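Zuletzt aktualisiert: Mai 2020

Werkstattkunde, Skript zu Teil 9: Kleinteile sortieren, Drucktaster

So, nach den Klemmen jetzt die Taster. Ich weiß, Sortieren klingt nach Strafarbeit, aber in der Übung bei Frau Escobedo baut ihr später ein ganzes Bedienpult, und wer dann mit dem falschen Taster in der Hand dasteht, verliert richtig Zeit (ich spreche aus Erfahrung, mein erstes Pult musste ich komplett wieder aufschrauben!).

Was ihr mir bitte mitnehmt: Die Kappenfarbe ist das Erste, was man sieht, und sie verführt dazu, nur danach zu gehen. Im Lager von Clestwood, wo ich früher gearbeitet habe, lagen fast 800 Taster in einer Schublade, nach Farbe schön getrennt, und Öffner und Schließer wild durcheinander. Also erst Farbe, dann Kontaktblock anschauen, dann ablegen. Bei Rot schaut ihr bitte zweimal hin — rote Taster nehmen wir im Pult für Halt, und dafür brauchen wir den Öffner.

Zum Ablegen nehmen wir flache Schalen. Ich mag die lieber als tiefe Kästen, man kommt mit den Fingern gut an jedes Teil heran und sieht sofort, was drin ist. Zwei Schalen in deutlich verschiedenen Farben, eine links, eine rechts, die Teile dazwischen. Welche Schale was bedeutet, legt ihr vorher fest und schreibt es auf! Ji-hoon Ahn und Raghda Farah hatten im März beide recht, nur eben jeder nach seiner eigenen Regel, und am Ende durften wir alle 160 Teile noch einmal anfassen.

Übung für zu Hause: Nehmt 20 Kleinteile, egal welche (Knöpfe gehen auch), sortiert sie nach einem Merkmal in zwei Schalen und dann noch einmal nach einem anderen. Notiert, wo ihr gezögert habt. Genau über diese Stellen reden wir nächstes Mal, und danach geht es weiter mit der Beschriftung — bringt dafür bitte einen feinen wasserfesten Stift mit.

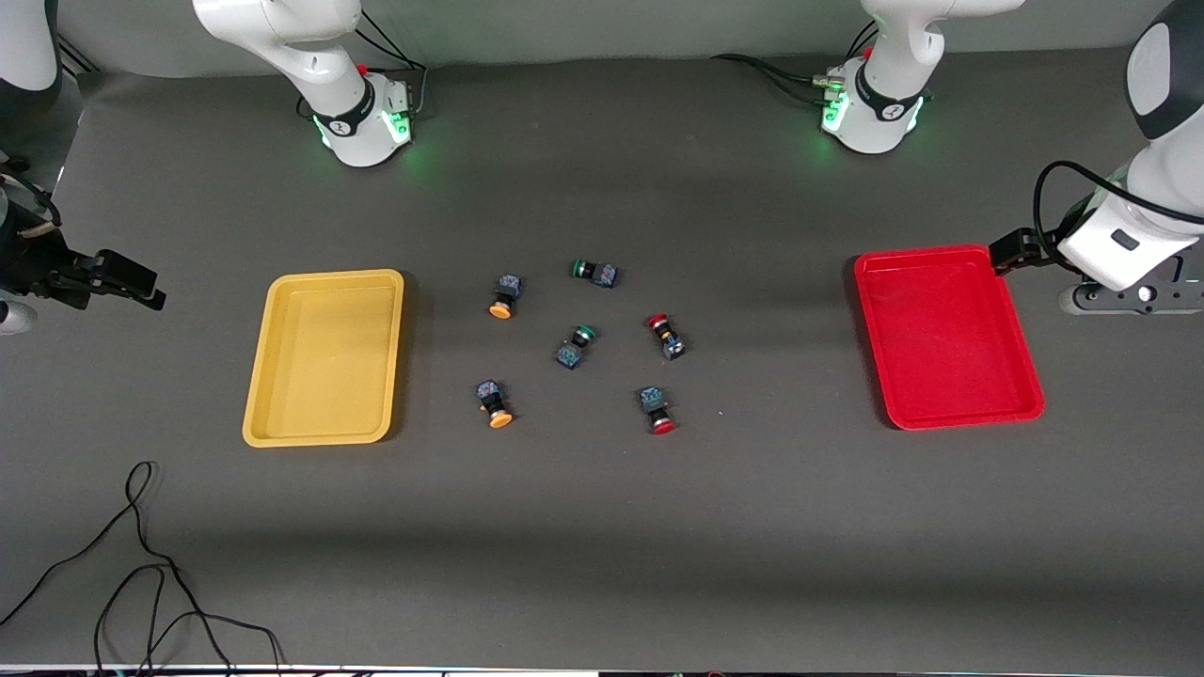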